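Review: the Stirkier coalition tracker, after one very long February

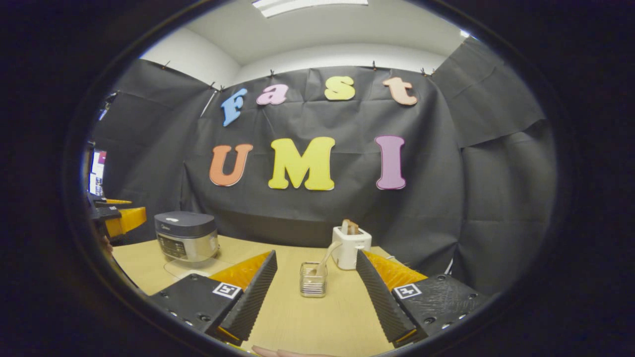
Letters up on the black cloth, with the light wooden tabletop in front.

I'm the kind of person who reads party manifestos in bed, so when my friend Saron Tufa told me there was an app for following coalition talks I had it on my phone before she'd finished her sentence. It's called Stirkier, it's made by a little outfit named Kadlec, and I used it every day while the parties in Villeck spent the month arguing over who would govern with whom.

The main screen is a seat calculator. You tap parties in and out and it tells you if you've got a majority. Sounds dull, I know, but I lost whole evenings to it! You can also mark two parties as refusing to sit together, and then it hides every combination with both of them in it. That one feature cleared up more for me than any of the newspaper columns I was reading (sorry, columnists).

Then there's the promise log. Every time a party leader rules something out in public, it gets an entry with the quote and a link. There were 533 entries by the end of the talks, and the search is quick. I typed in "pensions" during a radio interview and had the guy's earlier position up before he'd gotten to the end of his answer. Very satisfying, even if I was only shouting at the kitchen radio.

Now the grumbles. Notifications are awful. It buzzed at 2 in the morning to tell me a meeting had been moved to a different room, and there's no quiet setting that I could find. The map view is slow too, and on my older tablet it quit twice while I was zooming in on the Totden districts. And the comment section under each entry – well, it's a comment section. Marlies Berchtold, who got hooked on the thing when I did, turned hers off after a day and says she likes the app a lot better now.

It costs 10 dollars for the year, which I think is fair. The free version gives you the calculator but only the last week of the log, so you miss most of the fun. Students can ask for a discount by email, though I haven't tried that.

I'd give it four stars out of five. If they fix the buzzing I'll bump it up, and I'm keeping it for the budget vote either way.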